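Cloth folding by remote control: how many recordings before training?

Wayne Grewal
Our laboratory in Fludbridge is teaching a two-armed robot to fold a white cloth. An operator guides both hands remotely. We hold 128 recordings, yet the trained robot frequently releases one corner early. Should we record more, or change our method? 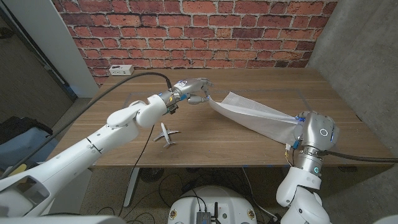
Fludbridge, August 13, 2026

The working area is marked with blue tape. Operators have been permitted to choose their own grip.

Audrey-Anne Chisholm
Please settle the grip before recording further. In the Tullitz project, we required every operator to pinch the corner between thumb and fingers and to pause before lifting. Mixed styles were removed from the set.

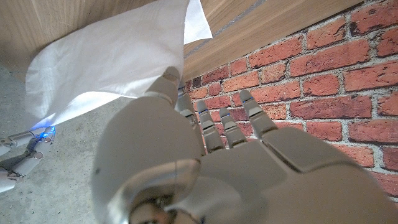 Operators should also keep the cloth slightly slack, as a hard pull teaches the robot to tug. We reached acceptable results at 222 recordings, made by 2 operators.

MacPherson
Agreed on the grip. Check the delay on your remote link as well. Ours was the entire problem.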